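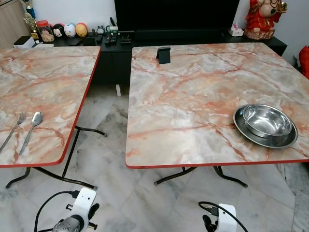 Two folding tables side by side, cutlery on the left one, bowl and plate on the right.

Teaching a two-armed robot to lay out dishes by remote control

Posted January 9, 2022 by the Tendthorpe workshop blog

I've been asked a few times how I go about teaching a pair of arms a simple table job, so I'm finally writing it up. The job is a small one: fork and spoon get picked up from one table and set down next to the bowl and plate on the other. I drive the arms by hand with two leader handles, the computer records everything, and later the model learns from the recordings. Easy to say!

Start with the tables. Folding ones are great because you can shove them about, but push down on every corner before you begin. If a leg isn't locked you'll get a lovely wobble in the middle of your best run. Leave a gap between the two if you like (I do), only make sure both arms can reach the far edge of whatever they need to touch.

Next, cutlery. Shiny steel on a busy marble pattern is hard going for the cameras, and for me too when I'm driving from the screen. Do a few runs just looking at the video and see if you can tell where the spoon ends. Close the curtains if the glare is bad. I keep the fork and spoon parallel with a finger's width between them for the first batch, then start turning them a bit at a time once my hands have got the idea.

Now the driving. Come down slowly over the neck of the handle, stop, close, wait a beat, lift. That pause feels daft but it makes the recordings so much cleaner. Don't drag the fork along the table to get under it — the model will happily learn to drag everything. Lift clear of the table edge before you swing across, and lower it beside the plate until it touches before you let go. No dropping from a height, however tempting it is at the end of a long evening.

I do runs in blocks of 20 and then get up and make tea. My set from September has 465 runs in it and I kept 274. The rest were fumbles, or I'd changed my mind halfway through a reach, and those are poison if you leave them in. Save them in a separate folder if you can't bear to delete them.

One last thing: check your cables. Mine loop out at the wrists, and a loop that's fine at rest can snag when the arm turns over. Move each wrist through its full turn by hand, with the power off, before the first run of the day.

Next time I'll try handing the spoon from one arm to the other — wish me luck.

Filed under: Robots at home, Teaching by hand, Kitchen jobs

3 comments

Ollell
Do you put the bowl back in exactly the same spot every time? Mine only works if I do, which seems a bit useless.

Tanby
Ollell, I had the same trouble. Shift it a couple of centimetres every 8 runs or so and it soon copes.

Rüegg
The pause before lifting fixed my slipping forks, thank you! Please do write up the handover one.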